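# 舗装目地を利用した屋外移動ロボットの進路保持

課題研究 中間報告書
2020/8/16

## 1. 背景と目的

構内の屋外通路を自律走行する小型車輪ロボットでは、衛星測位が建物の近くで乱れやすく、車輪の回転数から求めた位置も距離とともにずれていく。本研究では、コンクリート舗装の目地を画像から直線として取り出し、進行方向の補正に使う方法を検討した。目地は施工時からそこにあるもので、新たに標識や線を引く必要がない。

目的は次の二点である。

- 単眼カメラの画像だけで、進行方向に伸びる目地を安定して検出できるか確かめる
- 検出した目地の方向を使い、車輪オドメトリの方位誤差を抑える

段差の検出、歩行者の回避、経路計画は今回の範囲に含めない。

## 2. 使用した機体とソフトウェア

機体は研究室で以前から使っている四輪の台車「Bikeck」である。3月に駆動部の整備を行い、左右の車輪径の差を測り直した。前方カメラの画像は機体上の計算機で処理し、結果を走行ログと一緒に保存する。

画像処理と方位推定のプログラムは「Tirnora」と名付けた。前の年度の卒業研究で書かれた白線追従のコードが元になっているが、しきい値処理と直線の選択部分はほぼ書き直した。ログの再生には同じ研究室の「Bayram」を使った。

## 3. 方法

### 3.1 目地の検出

処理の流れは以下のとおりである。

1. 画像の下半分を切り出し、明るさのむらを局所平均で補正する
2. 周囲より暗い細い領域を取り出す
3. 確率的ハフ変換で線分を求める
4. 線分を地面座標に変換し、機体の向きとの角度差を計算する
5. 角度差が小さい線分をまとめ、最も長い一本を採用する

手順4では、カメラの高さと俯角を固定値として与えている。機体が前後に揺れると俯角が変わり、角度差にも誤差が入る。この影響は今回は補正していない。

採用した線分の長さが900 mmに満たない場合は、検出なしとして扱い、オドメトリだけで進む。短い線分まで使うと、舗装の汚れや補修跡を目地と取り違えることが予備実験で多かったためである。

### 3.2 走行場所

走行場所は大きな建物に面したコンクリート舗装の区画で、ログ上の地点名は「Prarcombe」とした。画面の下中央から前方へ伸びる長い目地と、右下へ斜めに走る目地がある。斜めの目地は進行方向の基準にならないので、手順5で除外できるかどうかが検出の要点になる。 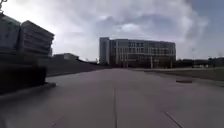
建物に向かう舗装面。2枚とも、前方へ伸びる目地と斜めの目地が見える。 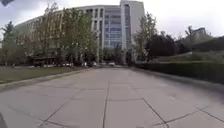 ## 4. 結果

### 4.1 検出率

保存した画像のうち1,266枚を評価に使った。正解は手作業で付けた目地の方向で、角度差が2度以内のものを正しい検出とした。

| 条件 | 正しい検出の割合 |
|---|---|
| 明るさ補正なし | 40% |
| 明るさ補正あり | 73% |

補正の有無による差は大きかった。補正なしでは、舗装板ごとの色の違いがそのまま境界として取り出され、目地の線が途中で切れる例が目立った。

失敗例を見直すと、次の傾向があった。

- 斜めの目地を採用した例は、機体が旋回している最中に集中していた
- 縁石の影を目地と誤認した例は、機体が通路の端に寄ったときに出た
- 画面の手前側がぶれた画像では、線分が短くなり検出なしと判定された

三つ目については、露光時間を短く固定すれば改善する可能性があるが、まだ試していない。

### 4.2 方位の補正

直進の指令を与えた走行では、目地による補正を入れると、終点での横方向のずれがオドメトリのみの場合より小さくなった。ただし、補正が働いた瞬間に方位の推定値が段状に変わり、操舵が小刻みに振れた。カルマンフィルタの観測雑音を大きくすると振れは収まったが、そのぶん補正の効きも遅くなった。現在の値は試行錯誤で決めたもので、根拠は十分でない。

## 5. 考察

目地は通路の方向を知る手がかりとして使えるが、単独では足りない。本手法が与えるのは方位だけで、目地に沿った前後方向の位置はわからない。横切る目地を通過した回数から距離を補正する案もあるが、板の形が不規則な場所では間隔を一定とみなせず、事前の地図が必要になる。

曇天の画像では舗装面の明るさが比較的そろっており、処理には有利な条件だったと考えられる。晴天で木や建物の影が舗装に落ちる場合の評価は行っていないので、上の検出率をそのまま他の天候に当てはめることはできない。

縁石の誤認については、縁石を別の種類の線として登録し、目地と併用するほうがよいと考えている。

## 6. 今後の予定

- 露光時間を固定した条件での再測定
- 晴天時のデータ収集
- 旋回中は角速度に応じて線分の採用条件を厳しくする処理の追加
- 俯角の変動を慣性センサの値で補正する処理の実装

旋回中の処理はTirnoraの試験用ブランチで作成中で、Bayramでのログ再生による確認が済みしだい、Bikeckに載せて走らせる。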